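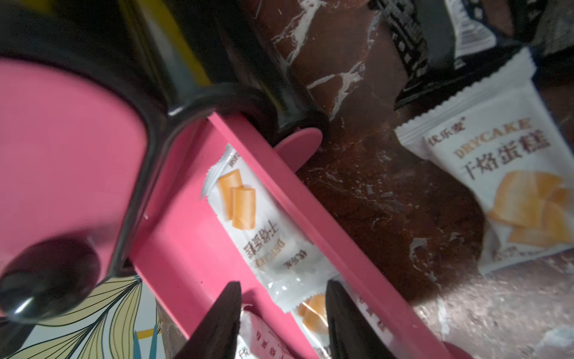
Nokuthula Potgieter wrote:
Sounds like your wrist encoder losing its zero. Did you power cycle between runs? We chased the same thing all of April and it was a bad connector.

presport_tech wrote:
Power cycled twice, no change. Let me give the whole thing because my first post was a mess, typed it on my phone.

Task is snack packets, in and out of the pink tray. Two arms, one policy. Ran fine up to episode 188. Then the right arm starts going low at the tray corner. Closes, grabs tray lip AND packet, lifts both. Left arm is already coming in over the tray so it gets shoved sideways. Motor fault on the right wrist, whole arm goes limp and drops. My hand was maybe a foot away. Not great.

Error in the log is overload, joint 6. Nothing before it. No temp warning.

fuso_dan wrote:
why was your hand in there with torque on

presport_tech wrote:
Resetting packets. Yeah I know.

fuso_dan wrote:
no but thats the real problem. the grip thing is a bug, hand in the cell is an injury. e-stop or torque off, every reset. we had a guy get a knuckle split on a smaller arm than that

Charmaine Mtshali wrote:
Agree on the e-stop, but torque off has its own issue, the arms fall if you don't park them first. Park, then cut. Also what is your current limit set to? If it's still at 80 percent that's way too much for wrappers.

presport_tech wrote:
It was 80. Dropped it to 32 last night and now it slips on the bigger packets, but no more faults. Layout I'm running:
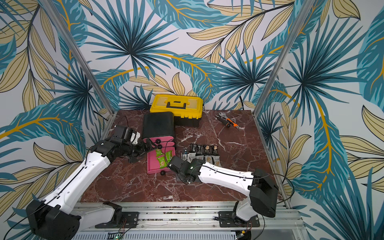
So the low grab only shows up on the right arm, front right corner. Left arm never does it. I swapped gripper fingers left to right and the problem stayed with the right arm, so not the fingers. Re-zeroed the wrist as well. Better for 2 runs then back to the same thing.

Nokuthula Potgieter wrote:
Better and then back again = connector. I'm telling you. Wiggle the cable at joint 6 and watch the position readout.

mokoena_lab wrote:
Disagree. If it was the encoder you'd see it everywhere, not at one corner. I'd look at the tray. Is it fixed down? Slick table, tray creeps a few mm every grab, policy never saw it there in training.

presport_tech wrote:
Not fixed. Never taped it. Hm.

Charmaine Mtshali wrote:
Tape it and run again before you open up the wrist. And fix the limp fault, overload should hold position, not drop. There's a setting for it in the Illholm driver, off by default for some dumb reason.

fuso_dan wrote:
holding on overload is how you pin somebody's finger. leave it off

Charmaine Mtshali wrote:
Dropping an arm on them isn't better. Hold at low current.

presport_tech wrote:
Ok. Taping the tray, checking the joint 6 cable after, e-stop goes on my side of the bench. Will post the log when its done.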